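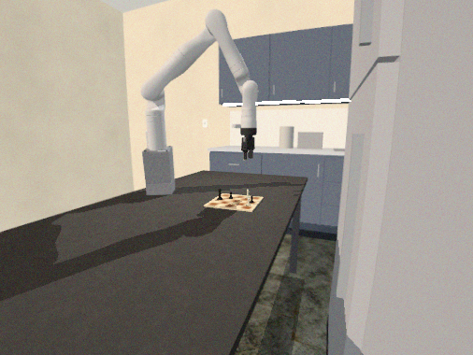

A simulated kitchen, with a robot arm on the table and a small chessboard to tidy.

Every July I get asked whether it's worth waiting for a machine before sorting out the kitchen. My sister Aoife Dolan is convinced one will be wiping her worktops by the time the twins leave school. I read up on this sort of thing far more than is good for me, so here's where I think we've got to, plus what to do in the meantime.

Small things on a table are harder than they sound. A chess piece is narrow at the top and wide at the foot, so a two-fingered gripper has to come down straight and stop at the right height, and a tall piece standing next to a short one is an easy one to knock flying. I do it myself with wine glasses! Clear the tall things first, from the outside in, and you'll break a lot less.

Shadows and pale-on-pale are a pain too. White things on a light surface get missed by cameras and by me at 2 in the morning looking for an aspirin. I keep a dark tray by the kettle for all the small white bits (bottle tops, the measuring spoon, the plug for the sink) and it has saved me no end of crawling about.

Wiping down I'd say is closer, as long as the surface is bare. Same goes for people - get everything off first, then one damp cloth, back to front, and dry it after. Going round the toaster doesn't count, Aoife.

Cupboards are the bit I wouldn't hold my breath for. If you're choosing new doors, go for proper long handles you can hook a finger or an elbow round. They're kinder to sore hands, and I'd imagine kinder to a gripper as well.

Sorcha Hegarty wrote in on Thursday to ask about folding fitted sheets. I can't do those either, so send me your method and I'll put the best ones up next time.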